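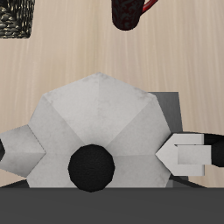

Fórum Valderrama — Simulação e manipulação — Boas práticas

Tópico: Regras mínimas para aprovar tarefa em simulação antes de ir para a célula

nzapata
Pessoal, fiquei encarregado de escrever a página de regras do nosso grupo aqui em Goststead e queria saber como vocês fazem. Hoje o combinado é de boca: cada um roda a tarefa no simulador até achar que está bom e depois pede horário no braço real. Já deu confusão duas vezes. O rascunho que tenho:

1. Toda tentativa começa com a garra aberta e sem nada entre os dedos.
2. A posição dos objetos na mesa é sorteada, com a semente gravada no log.
3. São 50 tentativas seguidas, sem parar para mexer em parâmetro.
4. Contato do dedo com o tampo acima do limite de força conta como falha, mesmo que o objeto chegue onde devia.

O que falta? O que é exagero?
— Nilton Zapata

marreta_br
A regra 4 é a melhor da lista e é a que todo mundo vai querer tirar rs. Aqui deixamos passar uns raspões na simulação, "é só o modelo de contato", e no braço de verdade riscamos o tampo inteiro.
Na 3 eu subiria para 100. Com 50 dá para ter sorte.

lia.kisby
Discordo da marreta. Cem tentativas de uma tarefa de pegar e soltar, tudo bem, mas a gente tem tarefa de montagem que leva vários minutos cada e a fila do servidor já é um inferno. Prefiro 50 com sorteio bem feito do que 100 com os objetos passeando dois centímetros para lá e para cá. O que eu cobraria é a faixa do sorteio escrita no pedido. "Posição aleatória" não quer dizer nada!

marreta_br
Tá, a faixa escrita eu compro. Mas continuo nas 100 para tarefa curta.

tomada_solta
Falta regra para a câmera. Se a vista é a do punho, olhando a mesa de cima, a política só pode usar o que essa vista mostra. Já revisei trabalho em que o pessoal passava a posição exata da caneca, tirada direto do simulador, e chamava de "visão". Na célula não tem ninguém para soprar a coordenada no ouvido do robô.
E incluam casos com objeto cortado pela borda da imagem. Acontece o tempo todo e quase todo conjunto de teste deixa de fora.

nzapata
Boa, tomada. Entra como regra 5: estado interno do simulador só pode ser usado para pontuar, nunca como entrada. E gostei do objeto cortado na borda, vou pedir um mínimo de 20 casos desses por tarefa.

lia.kisby
20 dentro das 50 ou além delas? Escreve isso, senão em abril estamos discutindo de novo.

nzapata
Dentro. Anotado.

vovo_do_clp
Vou ser o chato. Nada disso é regra de segurança, é regra de qualidade, e acho perigoso misturar na mesma página. O sujeito lê "aprovado em simulação" e entra na célula achando que pode relaxar com a parada de emergência. Na Mukavholm separamos em dois documentos, com aprovação de gente diferente. Primeira execução no braço real é sempre em velocidade reduzida e com a mão no botão, não importa a nota que tirou no simulador.

marreta_br
Concordo com o vovô, e olha que isso é raro.

tomada_solta
Eu deixaria numa página só, com a parte de segurança em cima. Dois documentos, o pessoal lê um. Mas trocaria a palavra "aprovado" por "liberado para primeiro teste".

nzapata
Vou tentar com uma página só e esse "liberado para primeiro teste", com a velocidade reduzida logo na primeira linha. Vovô, se puder mandar o modelo de vocês por mensagem eu agradeço — prometo não copiar o cabeçalho. Posto a versão nova aqui quando o grupo terminar de reclamar dela.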